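## 4. 자리의 고정: 작은 가전은 어떻게 집 안에 눌러앉는가

### 4.1 놓는 일과 두는 일

앞 절에서 우리는 작은 조리 가전을 처음 들인 사람들이 물건을 고르는 과정을 꽤 길게 따라가 보았다. 이제 이야기는 상자를 뜯은 다음으로 넘어간다. 물건을 샀다고 해서 그 물건이 곧바로 살림의 일부가 되지는 않는다. 어디엔가 놓여야 하고, 놓인 뒤에도 한동안은 이리저리 옮겨 다니다가, 어느 날부터인가 원래 거기 있었던 것처럼 보이기 시작한다. 이 글에서는 잠시 올려놓는 것을 '놓기', 그 자리가 식구들 사이에 통하는 자리가 된 것을 '두기'라고 나누어 부르려 한다. 우리말에 이미 이런 어감의 차이가 있다는 점이 우리에게는 무척 반가웠다. 면담에 응해 준 분들도 이 두 낱말을 별다른 설명 없이 알아들었고, 더러는 우리보다 훨씬 섬세하게 가려 썼다.

자료는 공동주택 Lamont의 거주자들과 나눈 면담, 그리고 이들이 살림 기록 앱 Ollo에 남긴 짧은 글에서 얻었다. 면담은 3월에 시작하였고 마지막 기록은 2023년 10월에 받았다. 면담은 가구마다 두 번씩, 되도록 부엌이나 부엌에 가까운 자리에서 진행하였다. 식탁에 마주 앉으면 대개 차를 한 잔 내어 주셨는데, 차를 끓이는 동안 오간 이야기가 정작 준비해 간 질문보다 쓸모 있는 때가 많았다. 이런 대화도 동의를 얻어 기록에 포함하였다.

### 4.2 콘센트가 먼저 정하는 것

자리를 어떻게 정했느냐고 물으면 응답자들은 으레 쓰기 편한 곳, 보기 좋은 곳을 골랐다고 말문을 연다. 그런데 이야기를 조금 더 듣다 보면 전선 길이와 콘센트 위치가 슬며시 나온다. 한 응답자는 이렇게 말하였다.

> "창가에 놓고 싶었어요. 아침에 빵 구우면서 밖을 보면 좋잖아요. 근데 줄이 안 닿아요. 그래서 벽 쪽으로 왔는데, 오고 나니까 또 여기가 맞는 것 같고 그래요."

마지막 구절은 여러 면담에서 모양만 바꾸어 되풀이되었다. 전선 때문에 밀려난 자리가 시간이 지나면서 스스로 고른 자리로 기억되는 것이다. 우리는 이것을 체념으로 읽지 않는다. 응답자들은 밀려난 자리에 행주를 갖다 두고, 접시를 옮겨 오고, 앉을 자리를 그쪽으로 틀면서 그 자리를 꽤 정성스럽게 살 만한 곳으로 만들고 있었다. 주거 연구에서 흔히 '적응'이라는 한마디로 묶이는 일이지만, 그 안에는 이렇게 자잘하고 다정한 손질이 잔뜩 들어 있다.

Surkel 조사에서 쓰인 배치 분류표는 가전의 자리를 조리대, 선반, 바닥으로 나누고 있어 처음에는 우리도 그대로 빌려 썼다. 막상 써 보니 탁자가 문제였다. 식탁도 되고 책상도 되며 빨래를 개는 곳도 되는 탁자를 조리대에 넣기에는 어색하고, 선반에 넣기에는 더 어색하였다. 고심 끝에 '겸용면'이라는 항목을 따로 만들었고, 결과적으로 이 항목이 이 절의 논의를 거의 다 떠받치게 되었다.

### 4.3 겸용면의 시간표

겸용면에서는 물건의 자리가 시간에 따라 달라진다. 아침에는 빵을 굽던 자리에서 저녁에는 숙제를 하고, 밤에는 마른 수건이 쌓인다. 응답자들은 이 순서를 따로 적어 두지 않았지만 몸으로 잘 알고 있었다. 옮기는 물건과 옮기지 않는 물건의 구별도 분명하였다. 컵과 책과 천은 쉽게 밀려나고, 무겁거나 선이 달린 것은 남는다. 한 응답자는 세 살 터울 자매와 함께 사는데, 두 사람이 탁자를 쓰는 시간이 겹치는 날이면 가벼운 물건만 자꾸 의자 위로 올라간다고 하였다. 오븐을 들어 옮길 생각은 해 본 적이 없다고 한다.

흥미로운 것은 전원을 뽑는 습관이다. 쓰지 않을 때 플러그를 뽑는 집에서는 가전이 조금 더 자주 옮겨졌다. 플러그를 꽂아 두는 집에서는 선이 지나가는 길마저 다른 물건이 침범하지 않는 땅이 되는 경향이 있었다. Torkex 멀티탭을 쓰던 한 응답자는 선이 지나는 자리를 '우리 집 국경'이라고 불렀는데, 연구진은 이 표현을 퍽 좋아하여 분석 메모의 제목으로도 빌려 썼다. 물론 모든 집이 이렇게 또렷하지는 않다. 선 위에 신문을 덮어 두고 그 위에 다시 과일 바구니를 얹는 집도 있었고, 그런 집의 이야기를 들을 때면 국경이라는 말이 조금 머쓱해지기도 하였다.

천의 쓰임도 따로 적어 둘 만하다. 행주와 수건은 겸용면에서 가장 자주 움직이는 물건이면서, 이상하게도 늘 비슷한 구석으로 돌아온다. 개어 두는 집도 있고 쓰던 모양 그대로 두는 집도 있다. 정리를 잘하느냐 못하느냐의 문제로 보기보다는, 다음에 손이 갈 곳을 미리 맡아 두는 일로 보는 편이 응답자들의 말에 더 가깝다. "개어 놓으면 남의 것 같아서 못 쓰겠다"는 말을 듣고 우리는 한참 고개를 끄덕였다.

### 4.4 벽을 등진 자리

겸용면 가운데서도 벽에 붙은 쪽은 특별한 대접을 받는다(그림 1). 사람이 앉지 않으니 물건이 눌러앉기 좋고, 전원과도 대체로 가깝다. 응답자들은 이쪽을 '안쪽', '뒤', '저쪽 끝'이라고 제각기 불렀지만 가리키는 곳은 거의 같았다. 가벼운 물건이 앞쪽에서 바쁘게 자리를 바꾸는 동안 안쪽은 느리게 변한다.

**그림 1.** 벽에 붙인 탁자 안쪽의 오븐 토스터와 멀티탭

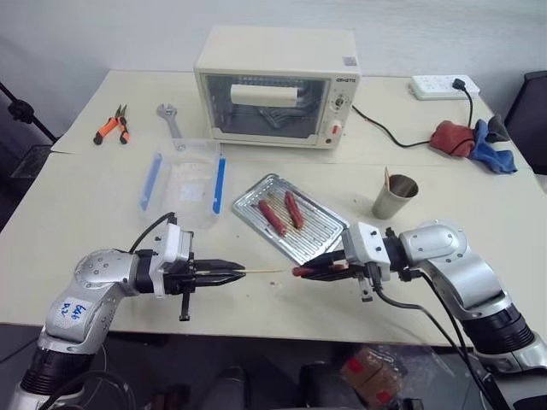

그렇다면 한번 정해진 자리는 왜 좀처럼 바뀌지 않는가? 자리를 바꾸려면 물건 하나만이 아니라 그 곁에 붙은 습관까지 함께 옮겨야 하기 때문이다.

응답자들의 말에서 이 점은 이사 이야기를 할 때 가장 잘 드러났다. 새집에 들어간 첫 주에는 무엇이든 옮길 수 있을 것 같고, 실제로도 많이들 옮긴다. 그러다 누군가 어두운 새벽에 불을 켜지 않고도 손잡이를 찾을 수 있게 되면, 그 무렵부터 자리는 여간해서 움직이지 않는다. 한 응답자는 더 좋은 자리를 발견하고도 10분쯤 들여다보다가 그만두었다고 하였다. 귀찮아서가 아니냐고 짓궂게 되물었더니, 잠시 생각하고는 "어머니가 오시면 못 찾으실까 봐"라고 답하였다. 자리를 안다는 것은 혼자만의 지식이 아니어서, 가끔 들르는 사람의 기억까지도 물건을 붙들고 있는 셈이다.

다만 이 해석에는 조심할 점이 있다. 우리가 만난 이들은 살림 이야기를 기꺼이 들려줄 만큼 자기 집을 돌보는 사람들이었고, 물건의 자리에 무심한 사람이라면 같은 질문에 무척 다른 대답을 하였을 것이다. 또한 세를 사는 가구와 제 집에 사는 가구를 나누어 살피지 못하였다. 벽에 못을 박을 수 있는지, 콘센트를 늘릴 수 있는지는 겸용면의 모습을 크게 바꿀 수 있는 조건이므로, 다음 절에서 집수리 경험을 다룰 때 이 문제로 다시 돌아오기로 한다.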